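## 第八章 拼板与台面：关于“不变形”的几种说法

家具目录里最常见的承诺，大概就是“经特殊工艺处理，永不变形”。我教了多年木工材料课，至今没有见过哪家厂商肯把这句话后面的条件写全：在什么湿度下，多长时间，允许偏差多少。条件一旦写出来，“永不”两个字就站不住了，所以条件通常不写。

前面几章讨论了木材的含水率和干燥过程，读者应该还记得一个基本事实：木材在纤维饱和点以下会随空气湿度吸湿和放湿，尺寸也跟着变。弦向变化最大，径向次之，顺纹方向小到多数场合可以不计。这一点不因树种名贵而取消，也不因木料放得久而取消。“老料不动”的说法流传很广，可是把一块老房梁锯开，放进梅雨季的屋子里，它照样要胀。老料的内应力也许释放得充分一些，吸湿能力也可能略有下降，这些都可以讨论，但离“不动”还远得很。

本章要谈的是把窄木条拼成宽板之后，上述变化到哪里去了。

### 8.1 拼起来就稳定了吗

先看支持的理由。一块宽的整板，年轮弧线贯穿整个横截面，失水时靠近树皮的一面收缩得多，板面容易翘成瓦状。把它剖成窄条，错开年轮方向再胶合，各条的翘曲互相牵制，整块台面看上去就平得多。这个道理是可靠的，车间里天天在用。

问题出在推论上。不少教材，包括本书旧版，写到这里便得出“拼板尺寸稳定”的结论。翘曲减小了，总宽度的胀缩并没有跟着消失。胶缝本身不会替木头吸收位移，每根木条还是各胀各的，加在一起，就是整块台面的位移。年轮朝向改为以径向为主时，总量会小一些，代价是出材率下降，售价上升。普通商品台面很少这样选料，标签上也不会告诉你它选没选。

算一笔账就清楚了。设有一块会议桌台面，横纹方向宽1616毫米，厚44毫米，出厂含水率为百分之八。到了潮湿的地方，含水率上升四个百分点。取横纹胀缩系数为每个百分点千分之三，则宽度的增加量为：

> 1616 × 0.003 × 4 = 19.392（毫米）

将近两厘米。如果桌架用螺钉把台面两侧钉死，这两厘米就得另找出路：顶弯桌架，拔松螺钉，或者让台面中间拱起来。到了采暖季，方向反过来，台面要缩而缩不动，裂缝多半就在这时候出现。厚度方向同样有变化，按同一系数算只有两毫米出头，一般没有人为此投诉。

需要提醒的是，上面的系数是为了演算方便取的整数。不同树种相差不小，同一树种的弦向与径向也相差不小，手册里给出小数点后几位的数值，精度多半超过了你测含水率的本事。

### 8.2 肉眼能判断什么

买台面的人习惯看颜色和纹路。颜色均匀的，便说用料讲究；深浅相间的，有人嫌杂，也有人当作“天然”的证明。两种判断我都不大相信。同一棵树上，心材与边材可以差出明显的色阶；同一批料，干燥窑里的位置不同，颜色也会有出入。厂家还可以挑色、染色、漂白。颜色能告诉你的，主要是厂家在挑色上花了多少工夫。 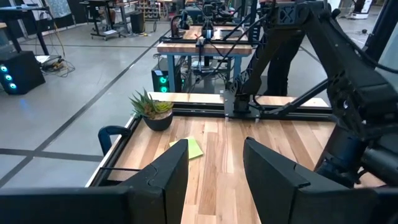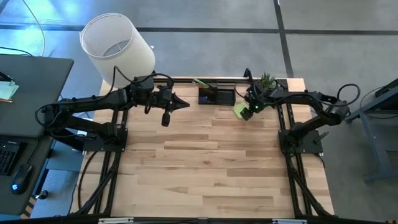

*图8-1 浅色长木条台面，木条颜色深浅不一。*

纹路稍微可靠一点，但也要看是哪一面。板面上平行的直纹，提示这根木条可能接近径切；山形纹则提示弦切。要确认，得看端面的年轮。台面装好以后端面常被封边或桌架挡住，于是销售人员请你看的，恰好是信息较少的那一面。至于敲一敲听声音，我在课堂上试过多次，学生听出来的结果与他们事先听到的价格关系更密切。

宽木条与窄木条孰优孰劣，也常被说得过于肯定。木条窄，单根翘曲的影响小，胶缝却多，胶合质量一旦不稳定，出毛病的地方也多。木条宽，外观大方，对选料和干燥的要求就高。脱离胶种、含水率一致性和使用环境来谈宽窄，谈不出结果。

### 8.3 涂料能不能“锁住”水分

Plirer 牌硬蜡油的说明页上有一句话：“深层渗透，锁住木材水分。”这句话里的两个动词都值得怀疑。渗透有多深，说明页没有给数字；锁住更谈不上，油和蜡形成的涂层能减慢水蒸气进出，减慢以后，木材仍要走向与环境平衡的含水率，只是路上花的时间长一些。

减慢是有用的。一场连日的雨过去，涂过的台面可能还没来得及胀多少，湿度就已经回落，短期波动因此被削平。但一个漫长的雨季过去，涂与不涂的差距会逐渐缩小。读者在比较涂料试验时，首先应当问试验做了多久。

Lomville 职业学校的 Agata Costa 和 Mizanur Roy 做过一次对比，把取自同一块拼板的试件分为三组：不涂、单面涂、六面涂，放在没有空调的库房里八个月，定期量宽度。头几周，六面涂的一组变化最小，很符合广告；到八月，三组的宽度已经相当接近。翘得最厉害的是单面涂的一组，两面吸湿快慢不同，板就向一侧弯过去。不少家用台面恰好是这样处理的：看得见的正面涂了三遍，背面一遍也没有。

这次试验的毛病也该说清楚。试件偏小，端面所占比例比真实台面大，水分从端面进出很快，三组数据趋同的时间很可能因此提前。库房里只放了一支湿度计，靠门一侧与靠墙一侧是否一致，没有记录。我引用它，是因为作者把原始读数和这些缺陷一并附在了后面。同类资料里肯这样做的并不多，Gaetano Russo 的那份小册子被引用得更勤，我却始终没有找到他的测量数据。

### 8.4 本章的读法

以下各节依次讨论胶种、指接与直拼、台面与桌架的连接方式，最后是几个验收办法。其中连接方式一节篇幅最长，我认为它也最要紧：多数所谓“木材质量问题”，拆开一看，都是连接件没有给木头留余地。长圆孔、木扣、8字形连接片，价钱都很低，装起来也不费事。

阅读时请带着两个问题。遇到“稳定”二字，先问说的是平整度还是尺寸，两者常被混用。遇到试验结论，先问试件多大、放了多久、湿度怎样变化。本书给出的结论同样适用这两问，书里凡是出自经验而没有测量支持的说法，均在段末标了星号。旧版漏标的地方不少，Elisa Bortolotti 校阅时替我找出了一批，估计还有剩下的。

**预习**

1. 找一块家中或教室里的拼板台面，从底下查看它与桌架的连接方式，画出草图，标明哪些固定点允许横向移动。
2. 沿横纹方向量出台面宽度，记下当天的室内湿度，留待学完本章再量一次。两次测量请用同一把尺。
3. 抄录一则家具或涂料广告中关于变形的承诺，写出它省略了哪些条件。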